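# Clemanero Table Cloth for Folding and Sorting

The Clemanero is a cotton cover for work tables on which clothing and household linen are folded, sorted or checked. It is supplied by De Graaf to laundries, residential homes, schools and hotels, and may also be ordered by private households. This page replaces the product sheet issued in March.

## Purpose

A bare table top is often too slippery for folding. Light garments slide when a sleeve is turned in, and knitted items lose their shape as they are moved. The Clemanero gives the table a soft surface with enough grip to hold a T-shirt, a pillowcase or a tea towel in place while it is being folded. It also protects finished items from rough edges and old marks on the table.

The cloth is laid loose and allowed to hang over the edges. Clips are available separately for tables that are moved during the day.

## Patterns

The cloth is available in three designs:

- **Lakden:** overlapping fans in pale lilac, with navy outlines and small golden-tan dots
- **Lerer:** narrow stripes in cream and grey
- **Plain:** undyed cotton

Lakden is recommended where most of the work is with dark clothing. The edges of a black or charcoal garment stand out well against the lilac, and an uneven hem or a sleeve left outside the fold is quickly noticed. For white linen, customers are advised to choose Lerer.

The pattern is printed on one side only. Small differences in shade may occur between deliveries, and customers who need several matching cloths should order them together.

## Specification

| Item | Detail |
|---|---|
| Material | 100% cotton |
| Washing temperature | 40 °C |
| Hem | Double-stitched on all sides |
| Clips | Sold separately, in packs of 5 |
| Made to measure | Yes, up to 700 cm in length |

## Use with T-shirts and other knitwear

The garment should be placed flat in the middle of the cloth and smoothed by hand from the centre outwards. Folds across the body are best made in one movement, with both ends held. If one end bunches, the layer should be lifted and laid again, as pulling it straight may stretch the knit.

The cloth itself should be smoothed before each session. Wrinkles beneath the garment are easily mistaken for wrinkles in it.

## Care

Wash the cloth before first use, separately from white items. It may be tumble dried on a low setting and ironed on the reverse. Bleach must not be used on the printed designs. Cloths used in care settings may need to be washed at a higher temperature; in such cases the plain version should be ordered, and the sales office will advise on shrinkage.

## Ordering

Orders and requests for fabric samples should be addressed to Mirjam Schouten in the sales office. Enquiries concerning made-to-measure cloths are handled by Joris Vermeulen, who will need the length, width and height of the table and the overhang required on each side. Round tables can be supplied for in the plain design only.

Made-to-measure cloths cannot be returned unless faulty. Standard cloths may be returned unwashed and in their original wrapping.

Prices and sizes are valid from 05/06/2019 and remain in force until a new list is issued.

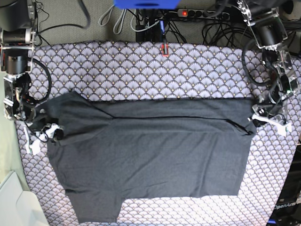 Customers holding an earlier Clemanero cloth may continue to use the existing clips, which fit all three designs.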